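Workshop > Bench Automation > Tips

Before You Teach an Arm to Put a Lid on a Pan

I get asked for tips on recording examples for a learning arm by people who want one to help in a kitchen. My first tip is to ask whether you need one. A lid goes on a pan in one second if you use your hand. Teaching an arm to do it ate most of my March, and I still wouldn't let it near a stove.

If you're going ahead anyway, these are the habits that saved me some grief.

Write down what counts as done before you record anything. Dale Petrenko and I each did a batch and then found we disagreed. He called it finished when the lid touched the pan. I wanted it sitting flat. A learning system has no opinion on this and will happily copy both of us. We threw out 40 runs.

Use play food. Real peppers roll, go soft and get replaced by peppers of another size. Plastic ones look the same in the evening as they did in the morning. That makes your results look better than they deserve, so don't brag about them.

Leave some things on the table that have no part in the job. People love to clear everything away for a nice tidy recording, and then the arm gets confused by the first bread roll it meets. Move the extras between runs. Move the pan too, even if it's only a couple of inches. Domnica Manole put tape marks down for her pan at Adholm so it would always be in the right place, and what she got was an arm that knew where the tape was.

Glass lids are a pain. Cameras see through them and pick up the shine off the rim. If you have a solid lid, start with that. If you only have glass, get the lamp out from directly overhead and look at the recorded picture, which can be a lot worse than what you see standing there.
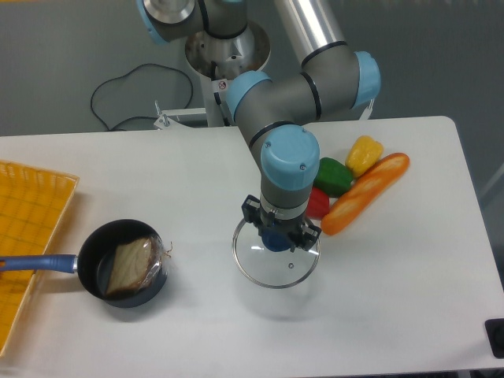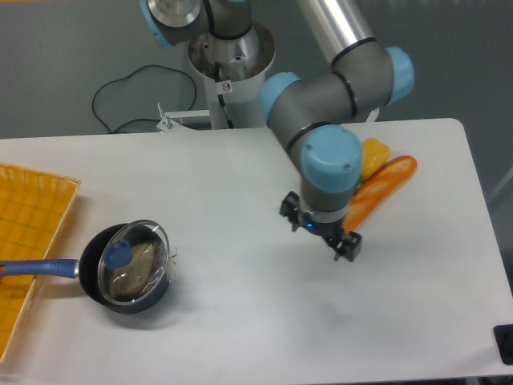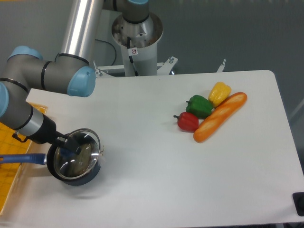

Pan and lid practice with toy food on the table. In the last one the gripper has hold of the pan.

A knob in the middle of the lid gives the fingers something to close on. Flat lids with a recessed grip are miserable, and I'd buy a different lid before I spent a weekend on one.

Keep your slow runs and your fast runs in separate folders. Everyone speeds up after lunch. I compared one of my 10-o'clock runs with one from late afternoon and they could have been two different people. Stop after 30 in a sitting. Past that you're recording somebody who wants to go home.

Save the fumbles, but label them. The sales pages from Arkevura and Drideo make it sound as though you can pour everything in and the software will sort out good from bad. Maybe theirs does. Mine learned my fumbles very faithfully, including a little sideways nudge I didn't know I had.

Test with the pan somewhere you never recorded it. I was shown a lovely clip of an arm lidding a pan 7 times in a row, and when I asked for the pan to be turned a bit, there was a lot of talk about next month. Turn the handle toward you, turn it away, swap in another pan. If it falls apart you've got a recording that plays back nicely, and you can get that far without any learning at all.

Natsumi Fujimoto says I'm too hard on it, and that her arm now copes with four pans and two lids. I've asked to come and see it with my own saucepan under my arm. No date yet.

Clamp the table down, by the way. Ours crept toward the wall for days before I noticed, and those runs went in the bin as well.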